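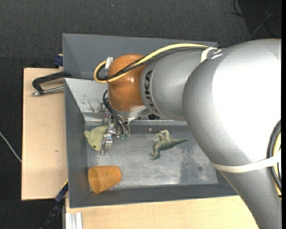

Figure 1. Robot arm over the gray bin, which holds a plush toy, an orange cup and a toy dinosaur.

Prong Wear in Silver Stone Settings
Project report, Jewelry Materials course, Bratside
Advisor: Bernd Stüber

1. Background

Rings with raised stones are often sold in sterling silver because the metal is cheap and easy to work. Sterling is softer than the gold alloys used for the same designs, and the prongs that hold the stone are the first part to suffer. A prong that catches on cloth is bent outward a little each time. Once the tip no longer touches the stone, the stone can turn in its seat and wear the metal from below.

This project compared prong shapes under repeated light rubbing. Gold, platinum and plated brass were left out. So were bezel settings, where a continuous rim holds the stone.

2. Samples

Three ring designs were used, named Emier, Menon and Sakine after the wax models they were cast from. All carry a round synthetic stone in a four-prong head. Emier has round tips, Menon has flat tabs, and Sakine has pointed claw tips filed by hand. The shanks are identical.

The heads were cast in one session and soldered to the shanks with medium solder. Two Sakine heads showed pits near the base of a prong and were remelted. Filing the claws took far longer than planned, and the last of them were finished in July.

3. Method

Each ring was clamped upright and rubbed with a strip of wool cloth under a fixed weight. One cycle is one pass forward and one pass back. The rings were checked with a loupe every 1000 cycles, and the cloth was changed at each check. A stone was recorded as loose when it could be moved with a wooden pick.

Testing ended at 3670 cycles, when the cloth guide cracked. A replacement guide did not hold the strip at the same angle, so later readings were discarded.

4. Results

Emier: no loose stones. The tips were polished by the cloth and slightly flattened on the outer side.

Menon: no loose stones. Lint collected under the tabs and had to be removed before each check — this may have protected the metal beneath.

Sakine: loose stones at the second check. The claws lifted at the point and snagged threads from then on. One claw bent far enough to be seen without the loupe.

5. Discussion

The claw tips gave the poorest result, but hand filing left them uneven in thickness, and the thinnest ones lifted first. Shape and thickness cannot be separated with these samples. Cast claws of a set thickness would be needed for that.

Wool cloth is also only one kind of contact. Knocks against hard surfaces were not tested. The loupe checks were made by one person, and the pick test depends on hand pressure. A small spring gauge has been ordered for the next group.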